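Help Forum › Robot cells › Setup and upkeep

Plate won't stay put in my simulated sink cell after a reset

Sepehr Kazemi
posted 5th March

Hi all, hoping somebody has been down this road before me. I look after a simulated kitchen cell for our little group at Avham (one arm, one sink, a few dishes, some food) and it mostly runs overnight without me. Lately the plate has been misbehaving after resets. It gets placed over the basin, drops, and then it creeps. Sometimes it creeps far enough that the arm goes down for the rim and closes on nothing, and the whole run is marked as a miss.

I went through the log from the last batch, 4000 resets, and 900 of them ended with the plate outside the zone where I want it. That's way too many for me to shrug off!

What I've tried so far: raised the friction on the plate (made it worse, it started to jitter), made the plate heavier (no difference I could see), and moved the red ball that marks the hand so the start pose is over the sink and not off to one side. I left the stuff on the cabinet shelf alone.

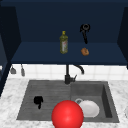
Is the sink fixed to the world or is it a free body? It's fixed, welded to the countertop, and the countertop doesn't move when I push on it.

The sink model came from a package called Ardeleanu, and I've never opened it up. I just dropped it in back in October and it worked, so I left it. The reset script is my own and I'm happy to paste it if anyone wants to look, but be warned, it's ugly. What it does is place the plate, place the food, wait 10 steps and then hand over to the arm. The plate is supposed to end up by the drain and the strawberry over by the left wall.

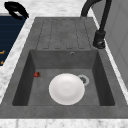 Category: Simulation - resets and contact

What I'd like to know is whether this is a physics setting or something in the sink itself. I don't want to start turning knobs at random again, I lost a whole weekend to that with the faucet handle.

dripline
2 replies

Sounds like friction. Put it up higher. Or use a smaller time step, that fixes most things for me. We run Brunus on ours and never had this, so maybe try that?

Sepehr Kazemi
replying to dripline

Thanks, but I did try friction, see my post. Smaller step I can do, though it makes the batch crawl and I'd like to keep that as a last resort. Moving everything to another simulator is more than I can take on right now - I've got the arm tuned for this one and it took ages.

One more thing I noticed today. I added the bread roll thing to the plate to see if the load would hold it down. I can get a decent looking start that way, but I'm still getting misses in the log, so I don't think weight is the answer. 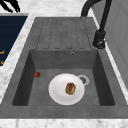 Firouzeh Azimi

I'd look at the collision shape of the sink before touching anything else. Turn on the collision view in your viewer and look at the basin from the side. My bet is you've got a shape in there that doesn't match what you're looking at. When a mesh gets wrapped in one big hull, the hollow gets filled in, and then people patch it with a few boxes for the floor and walls. If one of those boxes is tilted even a tiny bit, or two of them overlap near the drain, your plate is sitting on a seam and the solver keeps nudging it along. More friction on a seam gives you exactly the jitter you described.

So: delete the floor pieces, put in one flat box for the basin floor, and keep the walls as separate boxes that start at the floor and don't go through it. Leave the drain as looks only, no contact. Do the drainboard on its own too, as one sloped box. You don't need the grooves in the contact model unless you're planning to stand plates in them.

Then your wait. 10 steps is really short for a plate that's dropped in. I use 40 and then check the speed of every object before the arm gets control, and if anything is still moving the script places it again. Put that check in even if the box fix cures it, it'll catch the next problem for you.

I had the same mess on the Gakesbridge cell and it took me far too long to open the collision view, so don't feel bad.

Sepehr Kazemi
replying to Firouzeh Azimi

Oh wow, okay. Opened the collision view and the basin floor was in two pieces, with the join going right past the drain. One of them was tipped. I've replaced both with a single box and changed the wait to 40, plus the speed check (yours is a much nicer idea than my blind wait).

I've also made a different layout for the new batch, with a dish nearer the drainboard, so the arm gets some variety. 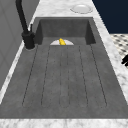
White dish with something yellow on it at the basin edge, plate up on the marble.

I haven't redone the drainboard yet, it's still whatever shape came in the package. Batch is running tonight and I'll post the miss count under this when I have it. If the speed check keeps looping on the strawberry I may be back with another post, that thing rolls like crazy.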